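# The Long Way to a Folded Towel

Temitope Ugwu keeps a text file of every way a towel has gone wrong. The file is called "towels" and has no other structure. One entry reads "picked table." Another reads "folded the fold." A third, which she added in March and has not been able to explain, reads "let go of nothing, carried on for the full routine."

Ugwu is a software engineer at Vilturby, a small company that writes control and planning code for two-armed robots. Vilturby doesn't build arms. Its customers already own them, or lease them, and want them to do something with cloth. The company's main product is a planner called Najjar, and for the past year most of the work on Najjar has gone into folding microfiber towels.

Towels are a good test because they have no fixed shape. A box has the same corners before and after it gets pushed. A towel that has been pushed is a different problem from the one the software was working on a moment earlier. The planner has to decide where the cloth is, where its edges are, and whether the piece it is about to pinch is one layer or two, and it has to decide this again every time something moves.

"People ask why we don't just program the fold," says Garba Nwosu, who leads the planning team. "We did. We had a fixed fold working in the first week. Then someone put the towel down at an angle."

The fixed fold was thrown out. What replaced it has gone through 4 major versions, and the current one divides the job between two programs. The first, which the team calls the watcher, looks at the camera images and produces a rough map of the cloth: edges, corners, and a score for how sure it is about each. The second is the planner proper. It takes the map and picks the next motion for each arm, and it only ever plans one fold ahead.

That last choice was argued over for months. Nwosu wanted the full sequence planned from the start, so that the arms would move smoothly from one fold to the next without stopping. Ugwu wanted a fresh look after every contact with the cloth. Her version is slower. It also recovers from mistakes, and the smooth version mostly did not.

Edges turn out to be the hard part for the watcher. Seen from above, a towel on a table is a clear shape with a clear border. Seen from the wrist, with the fingers almost touching the cloth, it is a large area of fuzz with a line somewhere in it.
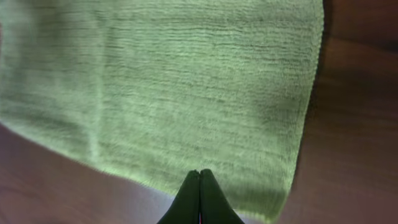
The team's first edge detector looked for sharp changes in color and did well on flat cloth in even light. It did badly near shadows. A soft shadow on a pale towel can look more like a border than the border does, and the detector would sometimes trace one with full confidence and send the fingers to a spot in the middle of the fabric. The result was a pinch that lifted a small tent of towel and then folded the tent.

Siu-ming Yang rewrote the detector. She had come from Hivby, where she worked on software for sorting mail, and she brought with her a distrust of any single camera. Her version asks both the overhead view and the wrist view for an opinion on where the edge is. If the two agree within a finger's width, the motion goes ahead. If they don't, the arm backs off a little and looks again.

"Mail taught me that," Yang says. "An envelope has glare on it, or a window, or a label stuck over another label. One camera will tell you something false and be very calm about it."

Backing off costs time. On a bad day the arm may do it several times before a single pinch, and visitors who see this tend to assume that the robot has crashed. Yang has been asked to hide the hesitation by having the arm move slowly the whole time, so that the pauses don't stand out. She has declined.

There is also the matter of timing. The watcher runs at its own pace, and so does the planner, and neither of them matches the speed of the motor controllers. A map of the cloth is already old when the planner receives it. For rigid objects that hardly matters. For cloth, a map made before the fingers touched down describes a towel that isn't there anymore. The code now stamps every map with the time it was made and refuses to use one from before the last contact. Ugwu calls this the single most useful line in the program. It was written to fix an unrelated bug.

Two arms make everything harder again. Each arm needs its own path, and the paths must not cross, and the arms must not pull the cloth in opposite directions by more than the cloth can stand. Najjar handles this by treating the towel as a third thing to be moved. It plans for the cloth first, working out where the edge in question should travel, and then asks each arm whether it can supply its half of that motion.
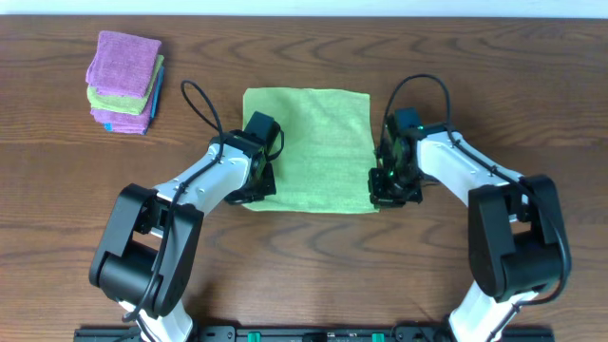
Bello Shehu wrote most of the two-arm code. Before it, he says, the arms were planned one at a time, left and then right, and the right arm had to make do with whatever space was left over. It usually reached its side of the towel late and at a strange angle. "The left arm was the older brother," he says. "It took what it wanted."

Planning the cloth first got rid of that, but it brought a problem of its own. When one arm can't supply its half of the motion, the planner has to decide what to do about the other. Stopping both is safe, and leaves the towel half lifted. Letting the free arm finish can drag the cloth across the table. Shehu settled on a rule that neither he nor anyone else on the team likes very much. Both arms stop, both lower the cloth straight down, both let go, and the watcher starts over from a blank map. The towel ends up rumpled, and everything learned about it is discarded.

The rule is in the shipping version. Shehu has a branch with something better that works on small towels and fails on large ones, and he has been told to leave it alone until summer. He works on it at lunch.

Starting over from a rumpled towel has had one good effect, as it forced the team to take messy cloth seriously. Early versions of Najjar assumed a flat towel and gave up on anything else. The current version has a separate set of motions for cloth that is bunched, doubled over, or partly folded by accident. There are 5 of them in all: drag, lift, shake, press, and what the source code calls "nudge and hope." The last one pushes the edge of a fold sideways with closed fingers and then looks to see what changed.

Choosing among these motions is where machine learning comes in. The watcher is trained on pictures of cloth, as most such programs are now, but for a long time the planner had no learned parts at all. It was a set of rules, and the engineers liked it that way because rules can be read. Messy cloth beat the rules. There were too many cases, and each new rule broke an old one. So the choice of motion is now made by a small trained model, while the motion itself is still computed the old way, with limits on speed and force that the model can't touch.

Tanko Abubakar, who runs testing, describes this as a passenger who may say where to turn but may not hold the wheel. He was against the model at first. His objection was that a failed rule can be found and fixed, while a failed guess can only be trained away, and training away one bad guess may bring in another. He still thinks so. What changed his mind was a week of logs in which the model got out of tangles that the rules had never once got out of.

Abubakar's own contribution is a tool named Satlow, which the rest of the company now depends on more than they expected to. Satlow records everything: camera images, joint positions, the map of the cloth, the motion chosen and the motions that were turned down. It then lets an engineer scrub back and forth through a run and stop at any moment to ask the planner what it believed.

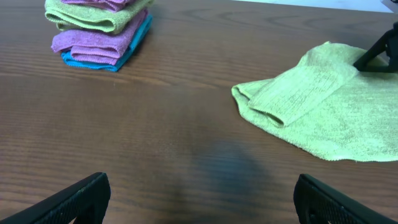 *A green towel, partly folded, on the test table, seen from one of the wrist cameras.*

Before Satlow, a failed fold was discussed from memory. People would stand at the table and disagree about whether the gripper had closed early or late. Now they pull up the run. Abubakar says the arguments have not become fewer, but they are shorter, and they are about the code.

The tool has also changed what counts as a failure. Ugwu recalls a run that everyone in the room thought had gone well. The towel was folded and square. In the replay, the planner's map showed it convinced that it was holding a different corner from the one it had, and a second error later on had happened to cancel out the first. Under the old way of working, that run would have gone down as a success. It is now one of the standard cases that every new version has to pass, and the check is on the map as well as on the towel.

She keeps 2 lists of such cases, one for folds that failed and one for folds that worked for the wrong reason. The second list is the one she reads before a release.

How good is the result? The honest comparison is with a person, and by that measure the software is poor. Anyone who has done laundry can fold a small towel in the time it takes Najjar to agree with itself about an edge. The customers know this. One of them runs the system overnight, when there is no one to keep waiting, and has asked for better stacking before any gain in speed. Folded towels need to land on the pile without tipping it, and they come out at slightly different thicknesses, so the software has to measure the height of the stack each time instead of counting layers and multiplying.

Stacking is Yang's job now. She has found that the hardest moment is the release, when the fingers have to slide out from beneath a folded towel and not take the top layer with them. Her present method opens the fingers a little, waits, opens them more, and withdraws along the line of the fold. The wait was put in by trial and error. She would like to replace it with something measured, and has asked for force readings from the fingertips, which the current grippers can't give her.

Nwosu has meanwhile returned to his old idea of planning the whole sequence at once. He no longer wants to skip the fresh look after each contact. He wants the planner to keep a full plan in mind and tear up only the part that the new map rules out. On a good towel, that would mean no pauses beyond the looking itself. He has it running in simulation, where cloth is better behaved, and it is due to go onto the real arms as soon as Shehu's stopping rule can be made to work with it.

Ugwu has already opened a new section in the text file, and so far it has one entry: "planned beautifully, wrong side up."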